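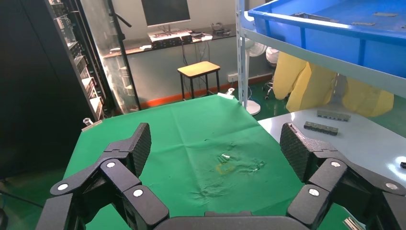

Week 4 of Textiles in the Home deals with stains, which is the week everybody claims to know already. Most of you arrived with a remedy from a relative, and most of those remedies involve salt. Before we reach the salt, we need a vocabulary. A mark on cloth is described by its colour, its edge and its feel, in that order, and only afterwards by whatever you believe was spilled. Take the green cloth: a faint yellowish mark, rather like a ring, with a clear, shiny patch just above it. A first-year will write "tea" at this point. Please write "faint, yellowish, ring-like" and leave the tea for later, if it ever comes. The fold crease goes in your notes too, as a crease, and so do the small wrinkles. Neither is a stain, though I have marked several papers that tried to remove one.

4.1 Why rings happen

When a drop of coloured liquid dries on cloth, it dries fastest at its edge. More liquid creeps outwards to replace what has gone and carries the colour along with it. By the end, much of the colour may be sitting at the rim, with a paler middle. This is the mark under every coffee cup in the land, and some very serious people have spent years studying it.

The same thing explains the water ring, where someone has dabbed at a small spot with a wet corner of a napkin and made a large one. Old dirt, leftover detergent and loose dye all travel to the edge of the damp patch and stop there. The owner will tell you the water was clean. It probably was. The cloth wasn't.

4.2 The four families

Sort every stain into one of these before touching it. Some belong to two families, and gravy belongs to three.

Water-based: tea, coffee, squash, wine. Cold or cool water first, working from the back of the cloth.
Greasy: butter, oil, lipstick. Washing-up liquid, worked in gently, then as warm a wash as the label allows.
Protein: egg, milk, blood. Cold water only. Heat sets these, and then you own a patterned tablecloth.
Waxy or gummy: candle wax, chewing gum. Chill, lift off what you can with a blunt edge, then treat what remains as grease.

Rust is none of the above. It gets its own sheet in November, along with mildew and my views on bleach.

4.3 Salt

Salt will soak up a little fresh wine, much as flour or a dry towel would. It has no magic beyond that. On an old stain it does nothing except give the host something to do with their hands. White wine on red wine is a waste of one of them.

4.4 The Bundwood cloths

For the practical we use the Bundwood set, 20 cotton squares stained to order and left alone for longer than I would like to say. Each has a number stitched in the corner. Don't trust the number – two of them were sewn on by a former student with a sense of humour. Handle by the edges and don't sniff them.

The spot remover is Reltix. Put one drop on the hem first and wait five minutes. If the colour comes away on a white rag, stop and write down that you stopped. Last year's group got through 400 ml in a single afternoon, mostly on one square, and the square won.

Work from the outside of the mark towards the middle. Blot. If I see rubbing I shall say so, loudly. Rinse a wider area than you treated, so the damp edge is soft, and dry flat.

4.5 Written work, due 10/1/20

Choose one mark on a cloth you own. Describe it in no more than 295 words without naming the cause. Then, on a separate page, name the likely family, give your reasons and say what you would try first. Marks are lost for the word "stubborn". The longest attempt so far ran to 1,657 words and concerned a beetroot, named in the opening sentence.

Reading: the Lulden household manual, chapter on table linen, ignoring the part about petrol. The Tak laundry charts are on the shelf by the sink and should go back there.

Next week: moths.

3 comments
11 shares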